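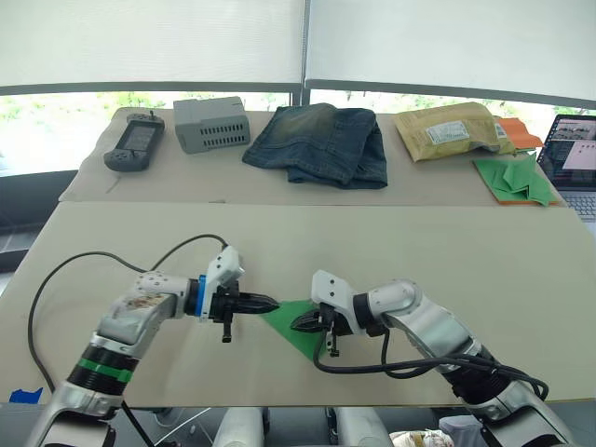 *Green piece held up by two corners over the front table.*

Mar 24, 2021

Folding notes, green piece. Today was only about corners and creases, no stacking.

Pulled one from the Stutus lot, which Ignacio had down as 166 pieces before we started taking from it. The lot sheet says "green, soft" and nothing about what it is. I am writing "piece" until someone finds the order slip. Duda sent the last two lots with no slip either.

Order of work I would like us all to keep to:

- corners first, pulled out until the edge between them is straight
- lay it down far edge first
- half fold, then press along the fold from the middle outward
- open it again and look at the crease before going on

The last step is the one that gets skipped. If the crease runs off toward one corner, the second fold only makes it worse, and then the piece won't sit square in the sleeve. Sleeves are the Isetti ones, tight on the short side. 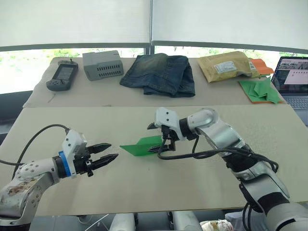

Jeans stay on the back table for now. They are next after the green lot, and Olaia wants them done with the legs together and the seat tucked in. The padded envelope can stay there too, I'll ask Nuria where it should go.

Tried 12 minutes of half folds on the same piece to see if the old crease takes over. It does, a bit. After the first 7 folds I was following the old line without meaning to. Better to swap pieces more often, or flatten under the board overnight.

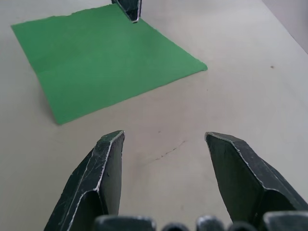 *Laid out nearly flat. Faint diagonal crease at the left, edges not quite straight.*

With edges like that there is no use lining up edge to edge. Match the corners and let the sides fall where they fall. I'd allow a small overhang and write it down on the sheet.

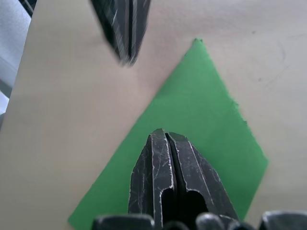

Minttu thinks matching corners is fine for the half fold but wants the quarter fold lined up on the crease, and says she would drop the overhang column altogether. Leaving the column in until we have done a full box both ways.

To do: order slip, a second board, ask Billetti about wider sleeves.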